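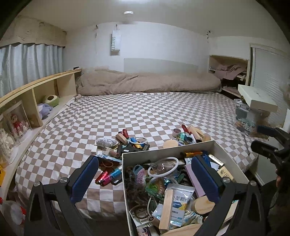 The Prarnberg Municipal Gallery owned one painting by Krishnan, and in September it was found to be hanging upside down.

Hidayah Purba noticed it on her second day as assistant registrar. The signature was at the top left, inverted, like a fly on a ceiling. She mentioned it to the director, who asked her to close the door.

"How long?" he said.

She had checked. The picture had come on the train from Rakemitz in a crate marked with an arrow, and someone had read the arrow as a suggestion. There had been 644 postcards sold since then, and a monograph by a man in Clidach who devoted a whole chapter to the painter's "refusal of gravity."

"We could turn it over at night," Hidayah said.

"And the postcards?"

"People can turn those over themselves."

The director went and stood before the canvas for ten minutes. He had proposed to his wife in front of it. He tilted his head one way, then the other, until his glasses slid off.

"It's a harbor," he said at last.

"It's a harbor now too, if you bend down."

They turned it at six the next morning. At opening time an old woman came in, sat on the bench, and looked for a long while. Then she went to the front desk and complained that the new one wasn't nearly as good.

676 shares | 3 comments

pellgrove: My aunt ran a frame shop and would like a word with that director.

Tamsin R.: I want the chapter on gravity.

oldvarnish: Why would the signature be top left? Oh. Never mind.

More stories
The Understudy's Hat
Six Views of a Parking Lot
A Loan from Clidach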